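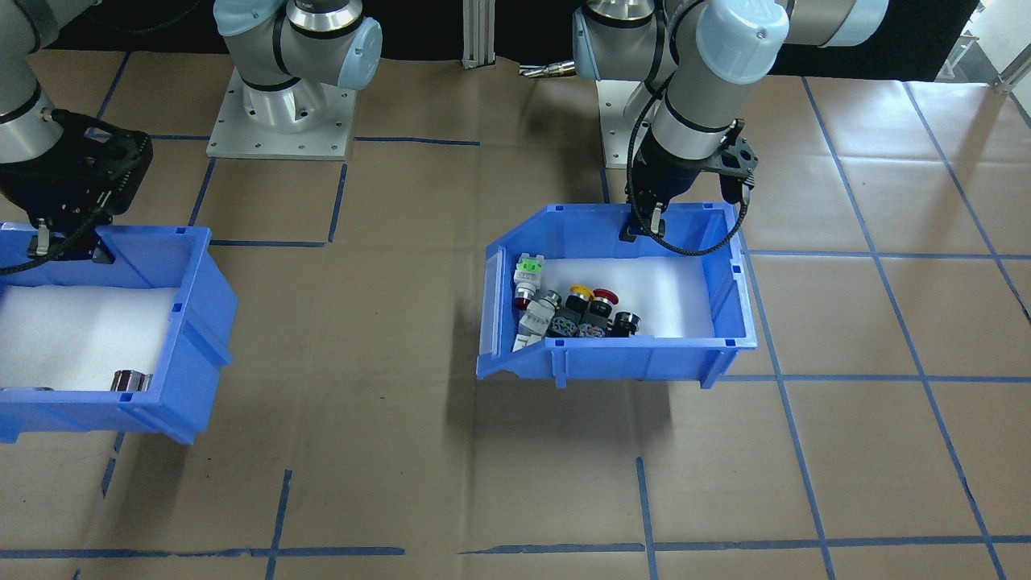

The Clemex 604 is a cross-line laser level, and I bought it when we began to build two small guest rooms behind our house in Jukdale. I work alone on most of the interior, and my old bubble level was giving me walls that I did not like to look at. Before I trust a new measuring tool I test it on a flat surface with lines I can see well, and brown kraft paper with a grid of blue tape lines is very good for this. The red line of the laser is easy to see on the brown, and the tape gives you the straight edge to compare with. If the two go apart slowly from one side to the other, you see it at once. With the Clemex they stayed together on all the lines I tried.

In the box you get the laser, a magnetic wall bracket, a small target card, a charger, and a soft bag which has a zipper of poor quality. My zipper broke in the first month. The batteries are built in, and for me this is the biggest mistake of the product. When they are empty, you stop and drink coffee. A full charge gave me a bit more than one working afternoon with both lines on, and longer if I used only the horizontal one.

For the accuracy I did the usual check: mark a point on one wall, turn the tool, mark again, move it to the opposite wall and repeat. The difference on the longest room was the thickness of my pencil line. I repeated the check after I finished the frame of the second room and the result was the same, even though the tool had fallen once from the bottom step of the ladder onto a bag of plaster. I do not recommend to repeat this part.

The instruction book says the line is visible up to 100 feet. Maybe in a cellar at night. In a room with windows and no curtains I could work well until the middle of the day, and after this I had to wait or to hang an old sheet over the opening. Outside it was not useful for me. I tried to set the height of the fence posts with it and after ten minutes I went back to the string.

What I like very much is the bracket. It holds on a metal stud without any movement, and it has a fine screw on the side so you can bring the line up or down very little by little. For hanging the upper cabinets in the small kitchen corner this saved me a lot of time. I put the line where the bottom of the cabinets must be, fixed a strip of wood under it, and placed the cabinets on the strip. All of them came level on the first try. The tiles in the bathroom also went well, but there the vertical line is a little too thick when you stand close, so choose one edge of the line and always work to the same edge.

The lock for the pendulum is on the back and it is too easy to forget. If you carry the tool unlocked, it knocks inside and you hear it. There is a mode where the laser works with the lock closed, for inclined lines on a staircase, and in this mode the line blinks every few seconds. I found the blinking annoying, but it is correct that it does so, otherwise a person could think he has a level line.

I compared it with the Clenell my brother-in-law has, which costs double. The Clenell has a green line and the green is better for daylight, I must say it. It also has normal batteries that you can change. In accuracy I could not find a difference between the two. If you do big rooms every week, take the Clenell. For one house, the Clemex is enough.

I ordered from Seixas and the package came in good condition. They have a return period of 14 days, so do the wall check immediately and do not leave the box in the garage until the work starts, as I almost did. The guarantee is 2 years but it does not include the battery after the first one, please read the small paper.

Four stars. I take one away for the battery and the zipper together. If they make a new version with batteries you can change, I would buy it for my son, who starts his own kitchen in December.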